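May, Sunday

Door leak test notes, Cheema house model. Second pass with the draft seal changed from Grerker to Flomik. Asif Orakzai's airflow numbers from last week are in the shared folder, so I'm only writing down what changed.

Closed-door run took 22 minutes. Undercut set back to the old value after I found I'd typed it in twice. Hall pressure steady by step 356, bedroom side slower.

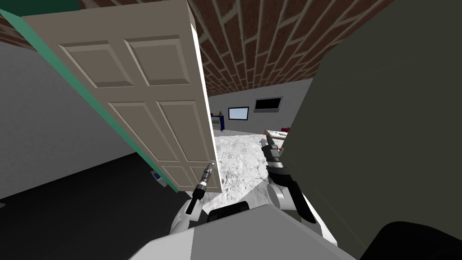 Six-panel door, partly open, teal-green frame.

Open-door run stopped at step 1594, out of disk space. Cleared the old Jasetti files and restarted at 4:10. Left it going.

To do: ask Nga Kiều which hallway temperature she used. Mine is from the old sheet and doesn't match her plot. Rerun closed case with the finer mesh near the floor, save every 100 steps only.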